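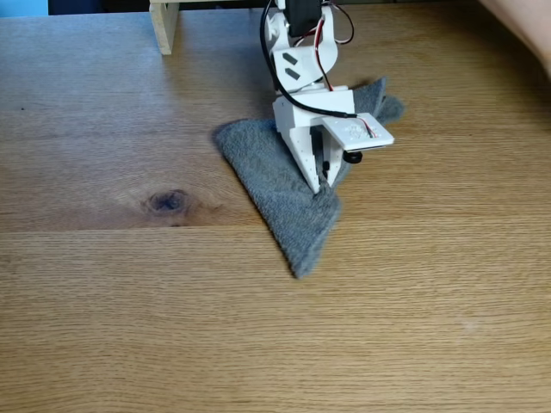
Gray terry-cloth towel on an oak tabletop.

Preparing a Sculpted Figure for Resin Printing

1. Merge all subtools and run a remesh. Check that the result is a single closed volume.
2. Decimate to nearly 300 thousand polygons. Fine creases should still read at print size.
3. Scale the figure to 207 mm, base included.
4. Hollow the body with a wall of 2 mm. Place drain holes under the feet.
5. Export as STL and open the file in Sornwood. Tilt the model back 20 degrees, then add supports by hand under the chin and fists.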